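Home | Opinion | Food | Letters | About

I have always been fond of loose snack bins, and I'll defend them against my neighbor Valter Boström, who likes one big sealed box and no dithering. Let people dither! A bin lets you take two of one thing and one of another - and chat with a stranger while you do it.

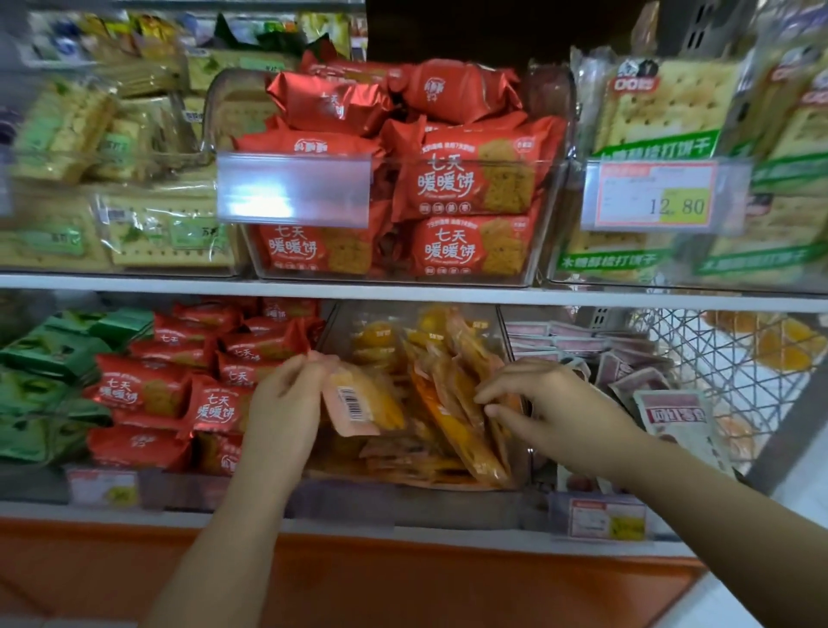

Hands in the snack bin, with red biscuit packets heaped on the shelf above.

Yes, the bins get messy. I'd still take ten minutes of rummaging over a box of 200 crackers I never wanted.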